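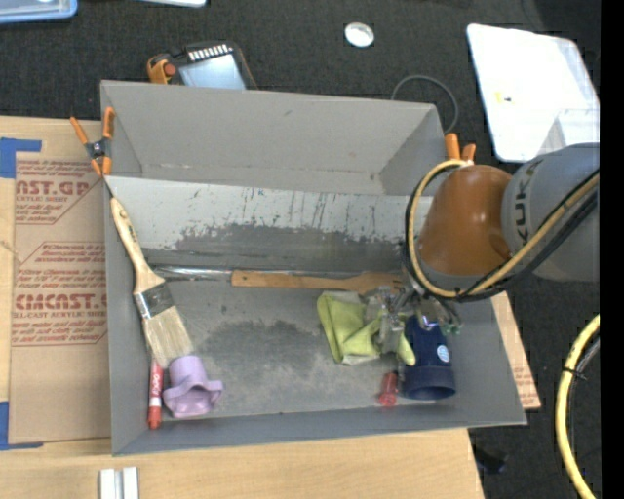
Craft bin, Clernar room: brush, marker, flat wooden stick, cloth.

Posted 10/6/24 by Mieke Jansen
Filed under: Grant Reports, Youth Arts

Quick update for Ulora. 271 kids signed up so far, target was 400. Spent $1,738, mostly paint and bus fares. Carbone site open, Brimance still waiting on the lease. Attendence good, dips when it rains. Need a decison on the second bus before December. Receipts to follow.

Last updated: 10/6/24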